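Workshop tips: looking after the hand grippers
Storkard, Pleltham workshop. Last revised July 11, 2026

The pads wear out long before anything else does. Wipe them with a damp cloth at the end of each session and let them dry with the jaws open. Knitwear is the worst for shedding. Lint settles into the texture of the pad and the grip goes slack, so after a fuzzy jumper use a soft toothbrush first, then the cloth. Leave washing-up liquid out of it -- it leaves a film.

Turn the pads end for end after 70 sessions and replace them after 160. Write the date on the bag when you open a new pair. Spares are in the Acharya drawer, second from the top. 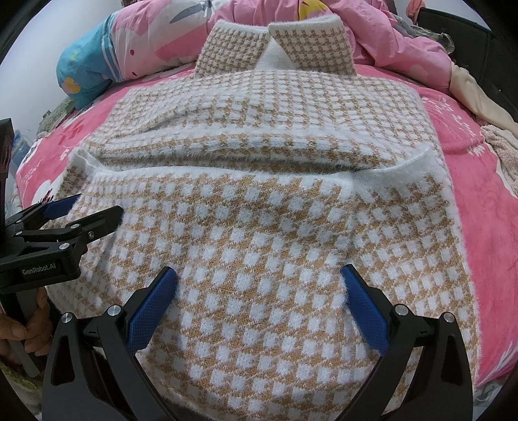
Check the screws before folding anything. Finger-tight is too loose and a full heave on the driver will strip the thread, so stop as soon as you feel it bite. If one finger sits higher than the other, slacken both, close the jaws on a piece of card and tighten them again with the card still in place.

For a stiff jaw, pick out the fluff around the pivot with tweezers. One drop of Grilholm light oil is plenty, and keep it well away from the pads. Work the handle 5 times and wipe off whatever comes out.

Try the jaws on an old tea towel before going back to anything with a loose knit. A rough edge on a pad will pull a thread straight away. We lost a good cardigan that way in May.

Store the tools hanging up with the jaws slightly open. Left shut in a box, the pads take a dent -- and it doesn't come out.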